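BAWAよくある質問(卓上2腕セルの組み立て・手入れ・ちょっとした修理)

最終更新 20/10/13 文:ラダン・タレビ

プルヴァンヴィル作業場でBAWA(バワ)の面倒を見ているラダンです。木の天板に黒いアルミフレーム、そこに黒いアームが向かい合わせに付いている、あのセルです。チャットに同じ質問が何度も流れてくるので、返事をまとめて置いておくことにしました。思い出した順に書いているので並びはばらばらです。ページ内検索で探してくださいね!

アームを外したあと、どの順番で戻せばいいですか?

まず取り付けプレートをフレームに戻して、ボルトは指で回るところまで。アームを載せて、ここでもまだ本締めはしません。反対側のアームも同じところまで進めてから、プレート、アームの根元の順に対角で締めていきます。わたしは最初のころ片側だけ先にがっちり締めてしまって、もう片方のプレートの穴が合わず、結局ぜんぶ緩めてやり直しました(しかも夕方に気づいたので、その日はそれで終わり)。

アームは見た目より重いので、載せるときは必ず2人で。ひとりが抱えて、ひとりがボルトを入れます。ケーブルはアームが自立してからつなぐこと。先につないでおくと、抱えているあいだにコネクタがどこかに引っかかります。電源は、両方のアームの配線が済んで、工具が天板から全部なくなってから入れてください。

天板の木は拭いていいんですか? オイルは?

固く絞った布で拭いて、すぐ乾いた布で追いかける。普段はこれだけです。オイルは塗らないでください! 1月に誰かが親切で塗ってくれたことがあって、つやつやで本当にきれいだったんですけど、そのあとボトルが押しただけでつーっと滑るようになって、つかむ位置が毎回ずれました。戻すのに紙やすりで軽くならして、削り粉を吸って、また拭いて……と半日仕事でした。

フレームの溝にたまる木くずやスポンジのかすは、乾いた歯ブラシでかき出して掃除機で吸います。エアダスターは使わないでください。かすがレールの奥やアームの関節のほうへ飛んでいきます。

天板に置く物は決まっていますか?

いまは台所の片づけセット一式です。食器用洗剤のボトル、小さめのボトル、スポンジ、柄つきブラシ、それに透明のケース。物の種類は勝手に足さず、足したいときはひとこと書いてください。並べ方のほうは自由で、むしろ毎回変えてほしいくらいです。ボトルは立てても寝かせてもいいし、スポンジもケースの中だったり天板にじか置きだったりで構いません。

気をつけてほしいのはキャップです。中身の入ったボトルを使うので、置く前に必ず手で締め直してください。そのときボトルの首まわりを乾いた布でひと拭き。ぬるっとしていたら、そのボトルは一度下げて洗います。

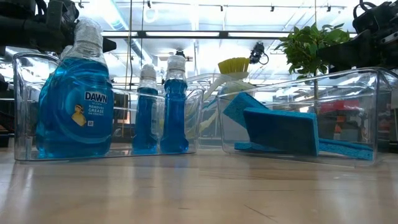
それから、ボトルの中身を水で足すのはやめましょう。重さが変わるし、薄まると泡立ちやすくなって、寝かせたときに中の見え方まで変わってきます。減ってきたら同じ洗剤を足すか、ボトルごと交換。補充は天板の上でやらず、流し台でお願いします。

洗剤をこぼしました。どうすればいいですか?

まず止める。赤いボタンでもソフトの一時停止でも、近いほうでいいです。アームが止まったのを見てから手を入れてください。

紙で吸わせて、水拭き、から拭き。ここで終わりにしたくなるんですが、洗剤は木の継ぎ目に残るので、水拭きは布をすすいでもう一回。指でこすってきゅっと鳴るくらいになればOKです。フレームの溝に流れ込んだ分は、折った紙を差し込んで吸い取ります。ケーブルにかかっていたら電源を落として、わたしかソムバットさん(ソムバット・プラサートスリさん、電装の担当です)を呼んでください。自分でコネクタを抜かないこと。

透明のケースがうまくつかめません

これはわたしもずいぶん悩みました。調べる順番はこうしています。

はじめに手首のカメラのレンズを見ます。洗剤の飛沫がひとつ乾いてこびりついているだけで、ケースの縁がぼやけます。レンズクリーナーを布のほうに少しつけて、中心から外へ軽く。レンズに直接スプレーするのは禁止です。

次にケースそのもの。指紋と細かい傷で白っぽくなってくると、照明の当たり方しだいで縁が出たり消えたりします。中性洗剤で洗って自然乾燥。傷だらけになったものは惜しまず替えましょう、棚の下の段に予備があります。

最後に照明です。真上の灯りが縁に映り込むときは、ケースの向きを少し振ってみてください。天板を暗くしてしまうほうが簡単に思えるんですが、そうすると今度は青いボトルと紺色のスポンジが見分けにくくなるので、灯りは全部つけたままにしています。

それでもだめならカメラの取り付けが緩んでいるかもしれません。指でそっと揺らしてみて、かたっと動いたら締め直しと再校正です。

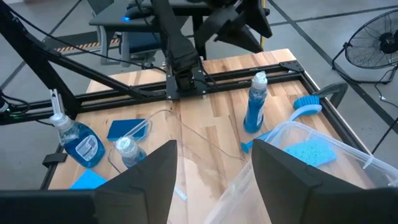

校正はどのくらいの頻度でやりますか?

カメラかアームに触ったら毎回。触っていなくても、動作1000回ごとに一度。回数はConusberg(うちの制御ソフト)の状態画面の右下に出ています。手元のメモで数えている人もいるんですが、途中で止めた回が抜けがちなので画面の数字を見てください。

やり方は、天板の上の物を全部どけて、校正用の板をフレームの角に突き当てて置き、メニューから「腕ごと」を選びます。左が終わってから右。両方で40分かかるので、昼休みの前に始めるのがわたしのおすすめです。途中で天板に肘をついたりすると最初からになります(やりました)。

終わったら、つかむ動作を低速で何回か試して、指先がスポンジの真ん中あたりに来るか見ておきましょう。数字の上では合格でも、板の置き方が甘くて全体が手前にずれていたことがありました。

グリッパーの指がすり減ったら、どうやって替えますか?

指の内側を爪で軽くなぞって、引っかかりがなくなっていたら替えどきです。片方だけ減っていても、かならず左右セットで交換してください。閉じたときに隙間が斜めになると、柄つきブラシのような細いものがくるっと回って逃げます。

手順です。

グリッパーを全開にして、電源を切る。

指の根元のねじを緩める。なめかけているねじを見つけたら、そのまま使わず新しいものに。

古い指を外して、座面のかすを拭き取る。ここにスポンジのかけらが挟まっていると、新しい指が浮きます。

新しい指を当てて、ねじを交互に少しずつ締める。

電源を入れて、ゆっくり閉じる。紙を一枚挟んで、上でも下でも同じくらいの手ごたえで引っかかれば合格です。

交換部品はPuveroから取り寄せています。注文するとだいたい忘れたころに届くので、最後のひと組を開けたら、その場で次を頼んでください。注文係はジャクリーン・ベルトランさんです。

両方のアームが真ん中でぶつかりそうで怖いです

わかります! 向かい合って同じ物のあたりに手を伸ばしていると、見ているこちらの肩に力が入りますよね。Conusbergの設定に「最小間隔」があって、通常はそこで止まります。ただ、この計算に入っているのはアームと指だけです。つかんでいる物の分は入っていません。ボトルやブラシを持ったまま寄せていくと、持っている物どうしは普通に当たります。

なので受け渡しの動きを試すときは、速度を18パーセントまで落として、停止ボタンに手をかけた状態でやってください。物はスポンジから始めるのがいいです。当たってもつぶれるだけで済みますし、ずれ方が目で見てわかりやすいんです。スポンジで落ち着いたらボトルに進みましょう。

もし当たってしまったら、止めて、両方の手首を目で確認。ひび、ねじの浮き、ケーブルの挟まりがなければ、原点復帰をしてから再校正です。音が小さかったから大丈夫、というのはなしで。前にヘリベルト・パチェコさんとわたしとで「今のは平気だよね」と続けてしまい、翌朝カメラの台座が傾いているのを見つけました。前の日の午後の記録は、まるごと使えませんでした。 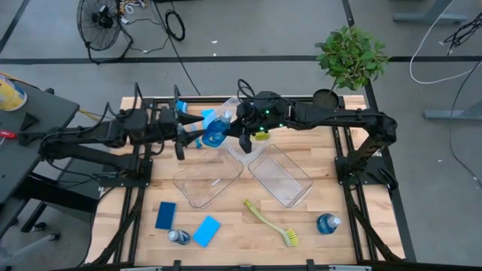
ケーブルはどこまで触っていいですか?

フレーム沿いの束は、外から眺めて手でなでるところまで。なでたときに、硬くなっているところ、平たくつぶれているところ、べたつくところがあれば報告してください。結束バンドを切って束をほどくのは、ソムバットさんがいるときだけです。

アームの関節をまたぐ部分には、わざと余りを持たせてあります。だらっとして見えるので、きれいに縛り直したくなる気持ちはよくわかるんですけど、縛ると腕を伸ばしきったときに引っ張られて、コネクタの根元から傷みます。見た目より余りを優先でお願いします。

床を這っているケーブルは、椅子の脚で踏まないように。まわりを歩くときも、足元を見ながらどうぞ。掃除機をかける前には必ず脇へ寄せて、終わったら戻してください。床置きの扇風機を動かすときも、コードが引っぱられていないか見てもらえると助かります。

アームが途中で止まって、動かなくなりました

あわてて電源を切らないでください。切ると画面の表示が消えてしまって、あとから原因を追うのが大変になります。まず状態画面を写真に撮る。それから次の順で見ていきます。

停止ボタンが押されたままになっていないか。けっこうな割合でこれです。

指に何か挟まっていないか。スポンジの角が根元に食い込んでいると、閉じきれずに止まります。

手首を触って、熱くないか。熱ければ、物を置いた姿勢に戻して休ませます。冷めるのを待つあいだに天板でも拭いていてください。

ここまで問題がなければ、ソフトだけを再起動。それでもだめなときに初めて、本体の電源を切ります。電源を切るとアームが力を失って下がるものなので、切る前に誰かが手で支えること。天板の上の物も先にどけておきます。

一日の終わりには何をすればいいですか?

アームを休止姿勢に戻す、天板の物を片づける、木を拭く、レンズをのぞく、ノートに書く。それだけです。濡れたスポンジをケースに入れたまま帰るのだけは勘弁してください。翌朝のにおいがすごいです。スポンジは洗って水を切り、立てて干しておきます。ブラシは柄のほうを下に。

ノートは機嫌のいい日も書いてください。「異常なし」の一行があると、何かあったときに、いつから変だったのかをさかのぼれます。字は読めれば何でもいいです。ルース・グドールさんの猫の落書きも歓迎しています。

工具はどこに戻しますか?

横の台です。天板の上とフレームの上には、一瞬でも置かないでください。ドライバーは丸いので転がりますし、アームのほうはそこに工具があるとは思っていません。六角レンチは使ったらケースの元の穴へ。抜けている穴があったら、セルを動かす前に行方を探しましょう。前に一本、フレームの溝の中にぴったりはまっていて、見つかるまで昼ごはんが食べられませんでした。

初めて触るのですが、ひとりで動かしてもいいですか?

最初の校正と最初の指交換は、経験のある人と一緒にやってください。わたし、ソムバットさん、ヘリベルトさんの誰かに声をかけてもらえれば大丈夫です。その二つが済んだら、通常速度での運転はひとりでできます。受け渡しの試験と、束をほどくような配線の作業は、慣れたあともずっと2人です。

ここにない質問は、チャットの「バワ」の部屋に書いてください。症状と一緒に、動作回数と、直前に触ったところを教えてもらえると返事が早くなります。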